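Lorkholm workshop moves handheld gripper build to table trials

Shared workshop in Lorkholm begins sorting tasks with second version of a two-hand recording rig

9 May 2026

The robotics bench at the Lorkholm shared workshop has put the second version of its handheld gripper pair into table trials. The build, named Wullumov by its members, consists of two grippers worn out to the operator's hands on cable, with no arm attached to either. A person does the task directly, one gripper in each hand, and the recorded motion is later used to train a pair of fixed arms that carry the same jaws.

Brynhildur Þrastardóttir, who leads the build, said the first version was retired after 596 recorded runs. The jaw carriage had developed enough side play that the logged opening no longer matched the real one. "We could hold a part and the log would say the jaws were shut," she said. "You can't train on that."

Changes to the hardware

The jaw carriage now runs on a longer guide, and the fingers close in parallel over the full stroke. Each gripper was opened and closed 1,040 times on a bench jig before release to the table. Measured play at the fingertip stayed inside the limit the group had set, and neither guide needed adjustment.

Housing parts were printed at the workshop. The metal plates on top were cut by Harov, a local sheet metal shop, from drawings supplied by the group. Two earlier plate designs were dropped. One flexed when the operator turned the wrist quickly, and the other fouled the cable exit.

Cabling remains the main complaint. Both grippers are wired for power and data, and the leads pull on the wrist when the operator reaches across the body. A battery version was costed in the winter and put off. It would add weight at the hand, and the current sessions are already limited by how long an operator can hold the grippers up. The bundle on each unit is tied back so that it leaves the housing away from the jaws. Strain relief at the connector was reworked after a broken conductor ended one early session.

Parts for the pair came to 400 euros, excluding the recording computer, which the workshop already owned. The motion logger is based on code written for an earlier project at the same bench, a bottle sorter called Bakker. It was changed to write both hands to a single file with a shared clock. In the old arrangement each hand had its own file, and aligning them took longer than the runs.

Table trials

The current task set covers picking, transfer and placing on a bare wood tabletop. Items include rigid parts, a shallow tray and flexible packaging. Clear film is the item of most interest to the group. It folds under the fingers, gives little resistance, and throws highlights that confuse the vision model used on the fixed arms. Rigid items are mixed into the same runs so that the model does not learn one grip width for everything.

Operators are told to keep the idle hand over the table between moves and to avoid resting it on the surface. Contact with the table shows up in the log as a grip event and has to be removed by hand.

Of the runs recorded with the new pair so far, 43 have been rejected. Most of the rejected runs had a dropped frame in the video or a late start on the clock signal. Þrastardóttir said the clock fault had been traced to a hub and that the hub had been replaced.

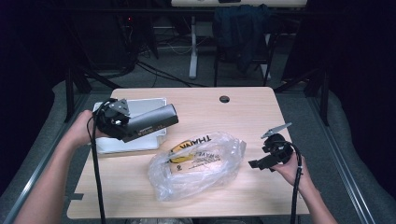

Next steps

Recording continues through the end of the present task set. The group then plans to replay a first batch of the motions on the fixed arms at reduced speed, starting with the rigid items. Film and bags will follow once the replay error on rigid parts is known.

Drawings for the housing and the carriage will be released in July, along with the parts list. The plate drawings will be included, with the hole pattern left as it is so that other builders can mount their own sensors. The logger code will be released separately after the Bakker sections have been removed.

Members who want to operate the rig need the standard bench induction and one supervised session. Sign-up is on the sheet by the electronics bench.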